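Skisotura kitchen automation

The Skisotura kitchen automation is the gradual introduction of two-armed robots at the Skisotura central kitchen in Wamel, a catering plant that supplies packed lunches and hot trays to offices and schools in the area. It began with a single station in August and is best known locally for the length of time it took to agree on where the robot should stand.

Background

Before automation, vegetable preparation at Skisotura was done by hand in two shifts. The work was cold, repetitive and hard on the wrists, and turnover among prep staff was high enough that the locker labels were written in pencil. Management first looked at a conventional slicing line from Tovar, a maker of food machinery, but the line needed more floor than the kitchen had and could not cope with menus that changed daily. A two-armed station, sold under the name Troler, was chosen instead. It could be fitted at an ordinary counter, a point the sales brochure made on every page.

Introduction

The first station was assigned to sorting and moving vegetables between boards and trays. Its planned rate was 600 items per shift. In its first full week it averaged 152, and one shift was lost entirely to a disagreement between the software and a crate of leeks. By winter the average had risen to 456, a figure the company announced on a poster in the break room. The poster did not mention 600.

Effects on staff

No jobs were cut in the first phase, though several changed shape. Four prep workers were retrained as station attendants, a title that came with a small raise and a large binder. Attendants load produce, clear stoppages and decide when a vegetable is too odd for the machine to be bothered with. Hidayah Ismail, the first to hold the post, has described the job as "the same peppers, with more paperwork." Complaints of wrist pain fell. Complaints of boredom rose, as did requests for a chair, which the binder had not foreseen.

Opinion among the remaining hand-prep staff is divided. Some welcome the help on heavy days. Others note that the robot is never asked to mop.

Simulation and training

New tasks are tried in simulation before they reach the kitchen. Attendants were invited into this stage after the first autumn, when it became clear that the programmers had never met a bruised tomato.
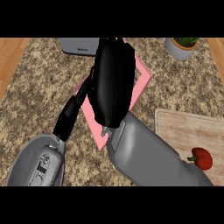 Sessions are held on a Thursday, between shifts, and last some 10 minutes longer than scheduled. Attendants watch the simulated arms attempt a task and write down whatever they think will go wrong – a practice that has produced the most widely read document in the building. The notes led to a slower approach toward soft produce and a rule that attendants, and only attendants, may restart a stopped station.

Later developments

A second station was approved on 8th February, after the staff side obtained a written promise that retraining would take place in paid hours. The chair was delivered the same month. It does not fit under the counter, and a replacement is on order.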